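Tano 卓上引き出し収納データセット データカード

本文書は、Tano 卓上引き出し収納データセット(以下「本データセット」という。)の内容、記録項目、利用条件および既知の制約について定めるものである。利用者は、ファイルを取得する前に本文書の全体を確認すること。

1. 概要

本データセットは、卓上に置いて使用する小型のプラスチック製引き出しと、その中に収められた小物類を主題とする静止画および付随する注釈情報から構成される。引き出しの開閉状態、半透明の壁面を通した内容物の見え方、透明な袋に包まれた物品の重なりなど、家庭や事務所の整理収納において日常的に生じる状況を扱う。

収録画像は全3540点である。このうち1502点には引き出し単位の状態ラベルが付されており、900点には内容物に関する記述が別途付属する。両者には重複がある。いずれも付されていない画像は、注釈未実施として区分し、状態欄を空欄としている。

本データセットの編成は Tano が行い、分類語彙の整備は Foditz、注釈の照合は Montoya がそれぞれ担当した。配布窓口は Mundik である。

2. 対象物

対象とする収納用品は、次の条件を満たすものに限定した。

一 卓上に据え置いて使用できること。
二 引き出しを一段以上備えること。
三 引き出しの本体または前面の少なくとも一部がプラスチック製であること。

棚板のみの収納、蓋付きの箱、布製の収納用品は対象に含まない。段数の異なる製品が混在するため、利用者は必ず段数欄を参照すること。製品名および製造者名は記録していない。

内容物は、個別に透明な袋で包装された小物を中心とする。包装を外した状態の物品も一部の組に含まれるが、その場合は包装欄に「なし」と記載している。食品、医薬品および個人情報の記載された書類は収録の対象外とした。

3. 画像の例

同一の場所において同一の機会に記録された2点を次に掲げる。

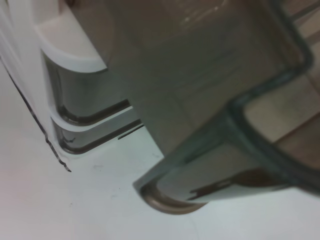
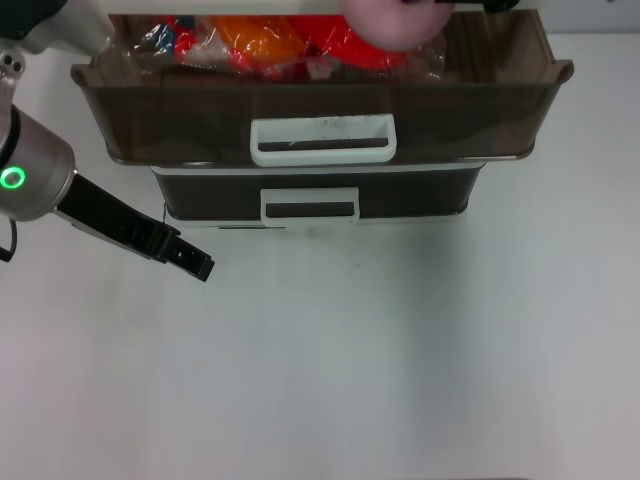
図1 灰色がかった半透明容器の近接画像。図2 二段式の引き出し収納。上段に透明な袋入りの物品が重なり、赤色、橙色、青色のものが認められる。

図1の種類の画像では、容器の縁、角の丸みおよび壁面の透け方が主な観察対象となる。壁面越しに見える色や影については、内容物であるか反射であるかを画像のみから確定できない場合があるため、注釈者は物品名を付さず「判別不能」を選択する。図1の容器下部に横方向に伸びる暗褐色の部分も、この規則の適用を受ける。

図2の種類の画像では、引き出しごとに状態を記録する。図2の上段は下段より大きく、前面は茶色がかった半透明であり、中央下寄りに白い長方形の取っ手を有する。下段の前面は黒に近く、内容物は記録の対象としない。上段の袋の間には白、黄および暗色の包装らしきものも見えるが、個々に分離できないため、物品単位の領域は付与しない。

4. 記録項目

各画像には、以下の項目を対応させている。

画像番号:組番号と通し番号を連結した文字列。欠番は再利用しない。
組番号:同一の場所および機会に記録された画像に共通する番号。
段数:画像内で確認できる引き出しの数。筐体全体の段数が不明な場合も、確認できる範囲の数を記載する。
開閉状態:「閉」「半開」「開」「判別不能」のいずれか。
透過区分:「透明」「半透明」「不透明」のいずれか。
色調:Foditz の整備した色語彙による。照明による見かけの差は補正しない。
包装:「あり」「なし」「混在」「判別不能」のいずれか。
内容物記述:自由記述。物品名が確定できない場合は、色と大きさのみを記載する。
備考:焦点の外れ、反射、遮蔽など、判定に影響する事項。

画像の長辺は2048画素に統一した。縦横比は元の比率を維持しており、余白の付加は行っていない。

組の中の番号は整理上の便宜によるものであり、時間の前後関係を示さない。画像の並びから、引き出しが開けられた順序や物品が出し入れされた経過を推定することは、本データセットの想定する利用に含まれない。

5. 注釈の方法

注釈は二名の作業者が独立して行い、開閉状態および包装の判定が一致しないものを Montoya の担当部門が再度確認した。再確認によっても結論が得られない場合は「判別不能」とし、多数決による確定は行わなかった。

開閉状態の判定にあたっては、引き出し前面と筐体の縁との位置関係を優先する。上下の引き出しに大きさの差がある製品では、前面の突出量のみで判断しないこと。筐体が画像に十分に含まれない場合は「判別不能」とする。

半透明の引き出しについては、壁面を通して見える物品と、上方の開口から直接見える物品とを区別して記述する。前者の色調は素材の着色の影響を受けるため、内容物の色として記録しない。

袋入りの物品が重なっている場合、袋の数は数えない。袋の表面に生じる白い反射は物品の色に含めないものとする。

6. 想定する用途

収納用品の状態判定、半透明素材を通した物体認識、整理収納に関する説明文の作成、ならびにこれらに関する教育および研究を想定している。収納用品の耐久性や品質の評価、製品間の優劣の比較、在庫数量の算定に用いることは適当でない。

7. 既知の制約

近接して記録された画像では、容器の大部分に焦点が合っていないものがある。これらは除外せず、備考欄に「焦点外」と記載した。

白色の筐体と白色の天板が接する部分では、境界の判定に作業者間の差が生じやすい。領域情報を利用する場合は、境界付近の評価を別に行うことが望ましい。

内容物の色には偏りがあり、彩度の高い物品ほど記述が詳細になる傾向が確認されている。白色または暗色の包装については記述の欠落があり得る。

8. 利用条件

本データセットは、研究および教育を目的とする場合に限り、無償で利用することができる。再配布を行う場合は、本文書を改変せずに添付しなければならない。注釈を修正または追加した派生物を公開するときは、変更箇所の一覧を付し、元の画像番号を保持すること。

成果物において本データセットを引用する際は、名称を「Tano 卓上引き出し収納データセット」と表記する。

9. 更新および問い合わせ

注釈の訂正は毎年8月に取りまとめ、変更履歴とともに公開する。誤りを発見した利用者は、画像番号、該当項目および訂正案を記載のうえ、Mundik の配布窓口に連絡されたい。画像の差し替えを伴う訂正については、旧画像の番号を欠番とし、新たな番号を付与する。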